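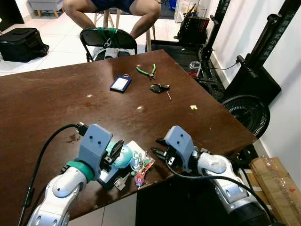

Sorting Small Items in a Shared Student Room: Final Project Report

Submitted by Orsolya Csonka, Tsz-kin Tsang and Bheki Rampersad
Project supervisor: Kuo-hua Wei
28 March 2021

1. Background

The ground-floor common room at Lapointe Hall is shared by residents of two corridors. Small belongings are left on its table every day and tend to stay there. At the start of the term the residents' office reported that keys and key tags were the objects most often asked after, followed by small tools borrowed for furniture repairs. The office keeps a lost property drawer, but its contents are not sorted and residents seldom check it.

Our project asked whether a simple sorting method, applied at the table itself, would help residents find their things sooner. The work was carried out under the course in Household and Workplace Organization.

2. Materials

The objects on the dark brown table are typical of what we dealt with: a teal-blue tape measure, a pair of green-handled pliers, a small Allen key, a car key fob, a small silver key, a red key-shaped tag on a ring, a dark blue card holder with a white card in it, and a clear plastic bag of small colorful pieces. They differ in size and use, and several are easily overlooked against a dark surface. The black fob gave us the most trouble in this respect.

For storage we bought one shallow divided tray from Plundon and a set of lidded boxes from Cudora. Labels were printed on plain card. Total spending was kept within the course allowance.

3. Method

We compared two ways of grouping the objects.

In the first, objects were grouped by kind: tools together, keys and fobs together, cards together, and everything else in a fourth section. In the second, they were grouped by how urgently an owner was likely to need them. Keys, fobs and card holders went into the front of the tray, and tools and loose parts went into a lidded box behind it.

Each grouping was used for nine days. Residents who came looking for something were asked to find it without help, and one of us noted the time on a paper sheet. Twenty residents agreed to take part. Sum-yee Lam of the residents' office checked the sheets at the end of each period.

Bags of small parts were never opened. They were treated as single objects and placed flat so that the contents remained visible through the plastic.

4. Results

Residents found keys and cards faster with the second grouping. The difference was clearest among those who did not know the room well. For tools, the first grouping did slightly better, as the lidded box had to be opened before anything could be seen.

Twelve residents preferred the second grouping when asked. The others either preferred the first or had no opinion. Several remarked that small keys slid under larger objects in the tray, and we observed this ourselves — most often with Allen keys, which lie flat and have no ring to lift them by.

5. Limitations

The two periods were not equally busy, and the second included a weekend when many residents were away. Our timing began when the resident reached the table, so it does not include time spent looking elsewhere. We also did not test the method on larger belongings such as bags or shoes, which are kept on the floor.

6. Recommendations

We recommend that the second grouping be kept, with the lidded box replaced by an open one. A light-colored liner should be placed in the tray so that dark objects stand out. Card holders should be stored with the card facing down, for reasons of privacy.

The tray and boxes have been left with the residents' office, which has agreed to review their use in August. The timing sheets are filed with the supervisor.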